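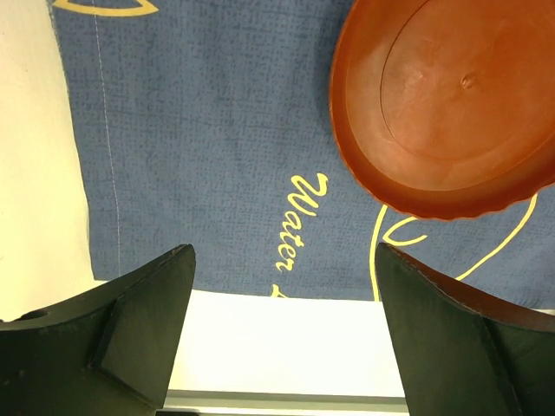 The gripper, the bowl and the blue cloth at the Sturkley open day.

I went to the robot open day at Sturkley in January 2019 expecting to be bored, and I stood at the Tanabe table for most of the afternoon! The job was housework, more or less. A black two-fingered gripper, an orange bowl, a blue cloth with "Water" written on it in curly yellow script. My kind of kitchen.

The other end of the hall had Virnura, with music and a big screen and a line out the door. I gave it two minutes. Everything there went perfectly, and I learned nothing (well, I learned they own a smoke machine).

At the bowl table I got to watch the thing miss. It missed 3 times while I was there, and each time the people around me leaned in a bit closer. I think that's what an open day should be for. Show us the slow stuff, the scuffed bowl, the tries that go wrong. I'd trust a company a lot more for it, and I'd happily drive out again in September if they bring the same table.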